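Small parts sorting: yellow bins or drawer cabinets?

kettlewick
Posted in Bench and Storage, October

I'm down to four open yellow bins for electronics leftovers: short leads with connectors, little solenoids, small boards. They sit two on each side of the table with a steel tray in the middle. I used to have a 90-drawer cabinet and never remembered what was in it. Does anyone else sort this way, or is it asking for trouble?

Teodora Todorova
I'd keep the drawers. Short leads tangle with each other in an open bin.

kettlewick
They do if you fill it. I keep the leads in one of the back bins and don't let it build up.

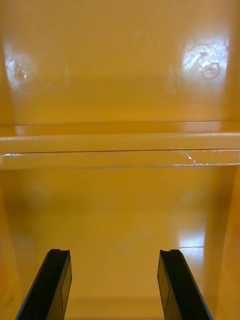
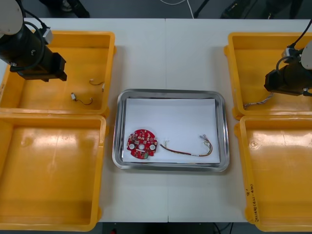
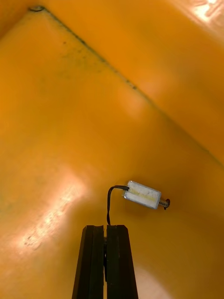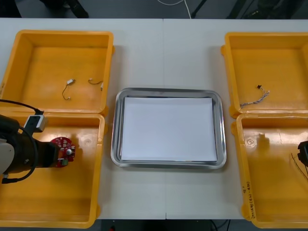
Reply 5

marnell_bench
Is that paper in the tray? I line mine too. It makes tiny screws easier to spot and you can write on it.

kettlewick
Yes, a stack of white paper. When the top sheet gets dirty I pull it off.

Waraporn Luangrath
The glossy bins would bother me. Under a bench light you get glare off the floor of the bin, and a white connector disappears in it. I went to matte gray ones from Konero and haven't looked back.

Teodora Todorova
Gray is worse for black wire, though. Yellow shows dark leads fine. My complaint is still the open top — dust gets on everything.

kettlewick
Dust hasn't been a problem so far. The boards don't stay out long.

marnell_bench
Do you label them? I'd put tape on the front. Marker on the plastic is hard to read after a while.

kettlewick
One has marker on the side. I'll try tape.

Waraporn Luangrath
Put solenoids in a bag at least. The plungers catch on wires.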